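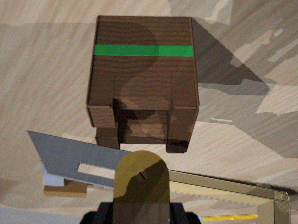 So can it clear my kitchen counter or not, a reader wrote under my last post, and if it can't, why are you paying for it?

Saturday, April 20, 2019
Posted by the editor, Magbanua Workbench

Fair question! The short answer is no, it can't clear your counter, and I'm still going to spend a whole page on it because I've had more fun with this thing than with anything I've reviewed since the bread machine.

Cunero is a program that lets you try out a robot gripper on a pretend tabletop before you spend real money on a real arm. It costs $95 for a home license, it comes from a little outfit called Davlow, and it runs on my four-year-old desktop without too much complaining (the fan gets loud, and the cat leaves). You drop some objects on a surface, you pick a gripper, and you give it a chore. Pick up the small stuff. Push everything to the left. Put the block in the corner. Then you watch it try, over and over, while your coffee gets cold.

I let it go for 3,804 tries over two weeks, mostly overnight. My chore was tidying, the kind I do at the end of the day in the shop and also on the kitchen table after dinner, when there's a bit of everything lying around and none of it is the same shape.

And shape is where it gets interesting. Look at how much is sitting near that one olive-yellow finger: the dark wooden piece with the green stripe, a flat blue-gray panel, a skinny yellow stick, a little brown block beside the panel. A five-year-old would sweep the lot into a box. The gripper has to work out where to put its fingers for each one, and a thin stick lying flat is a totally different problem from a chunk of wood. On my runs it did well with blocks from the first evening on. Sticks were awful. It would come down right beside one, close on air, and head off to the drop spot as proud as anything. I laughed the first few times and then I started yelling at the monitor.

Flat panels were worse! There's just no edge to get hold of when something is lying down like that. I ended up teaching mine to shove them to the rim of the table and grab them there, and that took me most of a weekend.

What I like: the setup took six minutes, the wood grain and the shadows look a lot nicer than they need to, and you can save a messy table and come back to the exact same mess later. That last one is huge. You can't do that with a real kitchen, believe me. The manual is short and written by a person.

What I don't like: you get 50 saved tables and then it wants you to delete some, which is silly on a modern hard drive. The camera controls are backwards from every other program I own. And the only gripper in the home version is the two-finger Flesis, so if you want to see how suction does with those flat pieces you have to buy the shop version. I haven't. I might in August, when things are slow.

As for the bigger question, whether a machine can do chores yet, I'd say it depends on how boring your chore is. Same part, same spot, all day long? Sure, shops have had that for ages. A table with junk on it that changes every night is a different animal, and after all those tries mine still leaves sticks behind. And that's on a pretend table with no crumbs, no sticky jam spots, and no dish towel (I am dreading cloth).

Would I buy it again? Yep. If you like to tinker, $95 is cheap for this many evenings. If you just want a clean counter, get a sponge and keep your money for now.

Next up I'm trying the drawer chore, and I'll post the numbers once I have enough runs to be fair to it.

Home | Reviews | Shop Notes | Kitchen | Archive

Contact the Workbench | © 2019 Magbanua Workbench | Back to top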